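办公桌面整理与外设保养 第5讲 键盘(讲义,课后补的,比较乱)

上次讲完显示器和线材,这次全讲键盘。鼠标放到下周,来不及了。
教室不变,周五下午,迟到的从后门进。Viorica Trajkovski 那组的作业还没收齐,抓紧。

一、先分清楚尺寸

全尺寸:主键区 + 功能键一排 + 编辑键(Insert、Home 那几个)+ 方向键 + 数字小键盘。
去掉小键盘的,一般叫八十多键,TKL。
再小的,功能键也没了,靠 Fn 组合。

课上问过谁做报表,做报表的别买小的。数字键盘用惯了回不去。Zulkifli Saragih 上学期换了个小的,后来又另外配了独立数字键盘,两样东西加起来占的地方比原来还大。

量桌面:全尺寸横放大概要半张小书桌的宽度,这个各人自己拿尺量,不要估。先量键盘,再量鼠标要活动的范围,两个加起来再看桌子够不够。很多人顺序反了,先买桌垫。

二、键帽

材质两大类,ABS 和 PBT。
ABS:颜色鲜亮,便宜,手感偏滑,用久了打油,就是中间磨得发亮那个。常见于食指中指管的键和空格。
PBT:表面粗一点,耐磨,不容易打油,长键(空格、Shift)有时候会轻微翘,买回来先放平桌上看看两头晃不晃。

字符怎么做上去的,考勤表背面那张图我就不重画了,记四个词:丝印、激光、热升华、二色成型。
丝印最容易磨掉。热升华是染进去的,耐用,不过传统做法只能深字染在浅键帽上。二色是两层塑料套着注塑,字磨不掉,成本高。
判断方法:翻过来看键帽背面,有两种颜色套在一起的多半是二色。

高度也要注意,同一套键帽每一排高低和斜度可能不一样(所以拆之前一定拍照!!后面还要讲)。每排都一样高的那种随便换位置都行,但多数人手上的不是。

配色:这部分是 Danica Dumitrescu 讲的,我记得不全。
大意是字母区一个浅色,修饰键(Shift、Ctrl、Alt、Enter 这些)一个深一点或者另一个色系,眼睛扫过去能分区。颜色两三种够了。桌面浅的话键盘可以稍微有颜色,桌面深、东西又多,键盘反而选素的。
她还说浅色键帽字用灰棕色比用纯黑舒服。这个看个人,我自己是黑字看惯了。
浅色的缺点:显脏。手汗、咖啡、护手霜,几个月就看出来。所以浅色键盘清洁周期要短一点。

三、桌上怎么摆

键盘正对身体,以 G 和 H 中间那条缝对准肚脐,不是以整个键盘的中点。全尺寸右边有小键盘,按整块的中点去摆,打字的手会一直偏左,坐久了肩膀歪。
离桌沿留一掌,手腕有地方搁。
脚撑:默认收起来。立起来手腕往上折,时间长了不舒服。手托可以用,打字的时候手腕还是悬一点,停下来再搁。
线从后面走,不要从侧面绕出来,鼠标会刮到。

不用的时候怎么办,三种:竖起来靠墙(容易倒,不推荐)、推到显示器底下的架子里、原地盖防尘罩。桌面要写字的同学用第二种,架子净高先量好,带键帽的高度算进去。

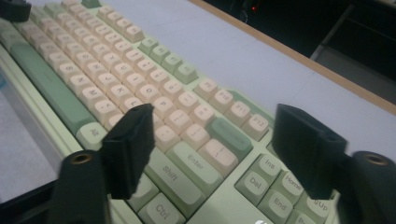 防尘罩补一句。布的透气但掉毛,洗过一次再用;亚克力的硬罩好看,占地方,掀下来没处放。我自己就拿一块旧棉布搭着,每周抖一次。

四、清洁,日常

每天:下班前把键盘翻过来轻轻拍两下,碎屑掉出来,擦桌子。先拍后擦,别反了。
每周:软毛刷沿着键缝刷,方向从左往右,一排一排来。然后微湿的超细纤维布擦键帽顶面。布要拧到不滴水。
先断电!有线拔线,无线关开关。每年都有人不拔线就擦,屏幕上打出一长串字来,还有人把邮件发出去了。

气吹可以用。罐装压缩气罐身要竖直拿,倒过来会喷液体出来。吹的时候键盘斜着拿,让灰往外走,平放着吹只是把灰赶到更里面去。

清洁软胶(黏黏的那种):用过的举手,挺多。问题是夏天会变软,残在轴缝里,抠不出来。我不建议,Sorin Papadopoulos 坚持说冬天没问题,你们自己判断吧。

酒精:擦外壳边上可以,少量。键帽丝印的别碰,字会花。

五、清洁,大扫除(一学期一次够了)

工具:钢丝拔键器、小刷子、棉签、一盆温水、中性洗洁精、两条毛巾、小碗一个放零碎。
塑料环形的拔键器会刮键帽侧面,浅色的尤其明显,用钢丝的。

步骤
1 拍照。正上方一张,左右各一张近的。字要看得清。
2 拔键帽,从边角的小键开始。钢丝卡住对角,垂直往上提,不要撬。
3 大键最后拔。空格、Enter、Shift、Backspace 底下一般有平衡杆(卫星轴),拔的时候两头轻轻均匀用力。有的老款有铁丝钩着,提起来感觉有东西拉住就停,低头看看再动。
4 键帽泡温水,洗洁精一两滴,14分钟左右翻动一次——更正,这里写错了,就是泡14分钟,中间翻一次。水温不要烫手,ABS 怕热。
5 底板用刷子扫,棉签擦边角。底板不能进水。
6 键帽冲净,开口朝下晾在毛巾上。里面的十字孔最容易存水,过夜。吹风机热风禁止。
7 对着照片装回去。先装大键,再装字母。装完每个键按一遍,开个文本框看有没有不出字的。

容易装反装错的地方:
- F 和 J 上有凸点(或者凹下去一点),别跟别的键混。
- 左右 Shift 一般不一样长。
- 两个方括号键看着像,装反了当时看不出来,写代码的时候才骂人。
- 底排的 Alt、Ctrl,有的键盘宽度跟字母键不同,硬按会装歪。
- 空格有的有前后之分,斜面朝自己那一边,装反了拇指会硌。

洒了水怎么办:断电、翻过来、别摇。拔键帽,吸水纸按压,倒扣放两天以上再通电。洒的是甜饮料就麻烦了,干了会黏,按下去不回弹,一般要拆轴或者送修。所以杯子放哪边?放非惯用手那一侧,靠后,带盖。Zlatko Nedeljković 的规矩是杯子只能放桌子以外的小几上,我觉得挺好,就是没几个人家里有小几。

六、声音和邻座

共用办公室的注意。
段落轴(青轴那类)会响,隔一张桌子都听得到。线性的好一些。静音轴最稳妥。
桌垫有用,毛毡或者橡胶底都行,能压掉一部分桌面的共振,空心桌板尤其明显。
空格和大键如果有"哗啦"的金属声,是卫星轴没润滑。可以点一点润滑脂,很少量,牙签尖那么多。点多了黏,键会肉。
Cananard 那边共用办公区的做法:下午以后统一用静音的,键盘自带,走的时候收柜子。抄来给你们参考,不是要求。

七、购置与登记(系里用的,外校同学跳过)

系里教室的键盘编号贴在底面,不要贴正面,更不要贴侧边,侧边手会蹭到胶。
借用登记写:编号、借用人、有没有缺键帽。还的时候当面按一遍。
预算上限每把225,超过的要另外写说明,去年有一把233的就被退回来了,就差那么一点。运费算不算在里头我再去问。
备用键帽放 Sullham 楼那个铁皮柜第二层,袋子上写清楚型号。用一个登一个。

八、作业

(1)自己桌子的平面图一张,手画就行,标出键盘、鼠标、杯子、灯的位置和尺寸。整理前和整理后各一张。
(2)给自己的键盘做一次每周级的清洁,写半页:用了什么,哪个地方最脏,下次怎么改。不用写感想。
(3)选做:大扫除一次,交拆前拆后的照片。笔记本键盘不要拆!不要拆!笔记本的剪刀脚很脆,断了要整块换。

交到 Stojanovska 老师信箱,纸的。电子版我打不开你们那个格式。

补几个课上的提问

问能不能用洗碗机洗键帽。不行,温度控制不住,而且小键会掉到底下去。
问超声波清洗机。眼镜店那种可以,一次放少一点,冷水。
问键帽发黄。ABS 晒久了会黄,擦不掉,别让它对着窗。双氧水漂的办法网上有,我没试过,不讲。
问键帽松了老掉。先看是十字孔撑大了还是轴断了。跟旁边同样大小的键帽换一下位置试试就知道毛病在哪边。
问左撇子小键盘能不能放左边。独立的可以,买分开的那种,Vallonano 的选修课上有人带了一套来,想看的可以过去借着摸一摸。
问要不要买贴在键盘上的硅胶膜。手感差,打字容易错,而且膜底下照样积灰,还捂着。洒水风险大的地方(前台、厨房边上)可以考虑,别的地方算了。

下次鼠标和桌垫,带自己的桌垫来,卷着带,别折。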